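Irka (software)

Irka is a grasp planning and control package for two-finger robot grippers, developed at Rultari and later maintained by Gunbridge. It takes pictures from a camera at the wrist, picks a place to grip, and sends closing commands to the fingers. Its makers call it "general purpose," a label that has been disputed.

The planner scores up to 200 candidate grips per cycle and keeps the best 2. Clear plastic is a known weak point for such software, as reflections and whatever lies behind an object can be mistaken for its edges.
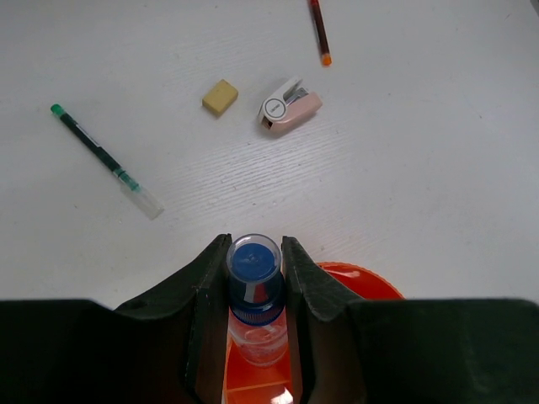
Zhong, replying to the release notes, wrote that a bottle already between the fingers proves little about the planner, and asked how many tries had been thrown out before scoring. No answer was published.

The claimed success rate rests on 680 trials, of which 170 used clear objects. The trials were run by the developers on their own tables, and the logs have not been released. Outside users report that the grip score stays high even when the chosen point is plainly wrong, so it is of little use as a warning.

Related articles
Grasp planning
Wrist camera calibration
Force control
Rultari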